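Open Day Questions and Answers — Rilport Simulation and Handling Laboratory

This page covers the questions sent in by visitors before and after the March open day, together with those asked most often at the Wundosen building on past occasions. It is updated when an answer changes. Older answers that no longer apply are removed.

Getting in

Where is the open day held?
At the laboratory on the Wundosen site, ground floor, main entrance. The side entrance on the car park is for deliveries and will be locked.

Do I need to book?
Yes, for the demonstrations. The poster area and the talk can be attended without booking, subject to space. A booking is for one named person and one slot. If you cannot come, please cancel it through the link in your confirmation so that the place can be released.

How long does a slot last?
A demonstration slot lasts 29 minutes, including questions. The door of the demonstration room is closed at the start of each slot and latecomers will be offered the next one with a free place.

Is there a charge?
No.

Can I bring children?
Children are admitted with an adult. The talk assumes school physics and is probably of little interest to anyone under twelve. The demonstrations can be followed without any background.

Is the building accessible?
The demonstration room, the poster area and the toilets are all on the ground floor with level access. The lecture room is on the first floor and is reached by lift. There is an induction loop in the lecture room only.

What will be shown

What is the main demonstration this year?
Door opening and passage through a house by a simulated two-armed robot. The robot has to approach a closed door, find the handle, operate it, swing the door and move through the opening. The software was written by a group led by Zoia Hrytsenko and runs on the Karpenko simulator, which was developed here and is used for most of our teaching.

Will there be a physical robot?
Not in this demonstration. Everything in the door-opening session runs in simulation and is shown on the large display. A bench arm is set up in the poster area and is operated by Iker Salcedo at set times, which are listed on the board by the entrance.

Why doors?
A door is a constrained object. Once the handle is held, the hand can only travel along the arc that the hinge allows, and any error in the estimated position of the hinge appears as a side load on the wrist. The robot also has to keep its own body out of the path of the door. Both problems are easy to state and hard to solve well, which makes them useful for comparing methods.

What does the display show?
The main view is taken from the robot's own viewpoint, so its torso and both arms are normally visible at the bottom. The view moves with the robot and is often tilted. A second window plots joint torques against time.

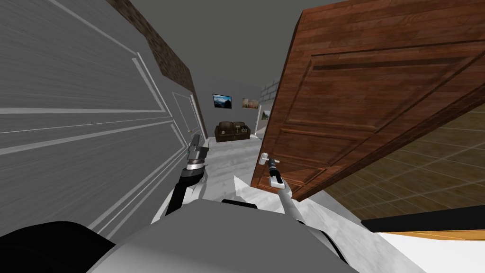

Simulated house, hallway side. Right gripper at the lever handle of the wooden door, left arm clear.

Why is only one hand used on the handle?
The controller assigns one arm to the handle and keeps the other free. The free arm can be used to brace against a door edge or to hold a door that closes under its own spring. In the standard run neither is needed, and the free arm is simply held away from obstacles. Two-handed operation is possible but is not part of the public session.

Are all the doors the same?
No. The house models contain doors of different sizes and finishes, with different hardware. Lever handles and round knobs are handled by separate routines — a lever is pressed down from above or gripped and rotated, while a knob has to be enclosed and turned. Knobs have the lower success rate.

How many runs has the system completed?
The current version was tested on 3000 simulated doors before the open day. Results are given on the poster, divided by handle type and by the direction in which the door swings. Doors that swing towards the robot are the harder case, as the robot must back away while keeping hold.

Does it ever fail in front of visitors?
Yes. Runs are live and are not selected beforehand. The usual faults are a slipped grip on the handle and contact between the door edge and the torso. When a run fails the operator resets it and, if time allows, shows the log of the last few seconds.

Can I choose the house?
In the final part of each slot a visitor may pick one of 3 house layouts and a starting room. The choice of door is then made by the planner, which takes the shortest route to the target room.

Can I drive the robot myself?
No. Manual control was offered once and took up too much of the slot. A simplified version with keyboard control is available on two machines in the poster area.

Technical questions

What does the robot know about the door in advance?
It has no stored model of the individual door. The camera image and a depth map are used to estimate the plane of the door, the position of the handle and the likely side of the hinge. The hinge estimate is then corrected during the pull, using the measured path of the gripper.

Why does the view tilt so much?
The simulated camera is fixed to the robot and is not levelled. We have been asked to stabilise the picture for visitors. We have kept the raw view for now, as it is the one the software receives. People who are sensitive to moving images may prefer a seat towards the back, or the printed stills on the side wall.

How is contact modelled?
Contacts are computed as stiff springs with damping and Coulomb friction. The handle has its own return spring, and the latch must be clear before the door is released. Door mass and hinge friction are varied between runs within fixed limits. Oleksandra Semeniuk maintains this part of the code and will be in the poster area throughout the afternoon.

Does the simulation run in real time?
On the demonstration machine, yes, with the graphics at normal quality. With graphics switched off it runs considerably faster, and this is how the test runs were made.

Do surface textures matter?
To the camera, yes. Wood grain, brushed surfaces and raised mouldings all produce edges that can be mistaken for the outline of a door or a handle. Textures are therefore changed often in training. They have no effect on the contact model, so a floor that looks like marble has the same friction as one that looks like tile unless a value has been set by hand.

Has the method been tried on a real robot?
In part. The hinge estimator has been run on recorded data from a real arm, and the results are on the second poster. The full sequence, including the movement of the base, has not been transferred. There is no date for this.

Is the software available?
The Karpenko simulator is available to teaching institutions on request. The door controller is not released. The house models come from a separate project, Nultside, and carry their own terms, which should be read before any request is made.

School and group visits

Can a school bring a class?
Yes, on the morning session only. The demonstration room seats 69, and one slot can be held for a single group if it is requested in good time. Please give the age range and the number of staff attending. Group bookings are dealt with by Tamara Hordiienko.

Is there any material for use in class?
A worksheet on levers and hinges can be collected at the desk. It covers moments, the effect of pulling close to or far from the hinge, and the reading of a simple torque plot. An answer sheet is supplied to teachers separately.

May we take photographs and video?
Photographs and short video clips of the display are allowed. Flash should be off in the demonstration room. Please do not film other visitors without asking them. Slides from the talk will be put on the laboratory page, so there is no need to photograph them.

Who gives the talk?
Zoriana Dmytriv, on contact estimation for articulated objects. The talk is given once, at 2 pm, and is not recorded.

My question is not answered on this page. Whom do I ask?
Use the contact form and choose "Open day" as the subject. Questions about access needs are answered first. Technical questions are passed to the group and may take longer, particularly in the weeks after the event.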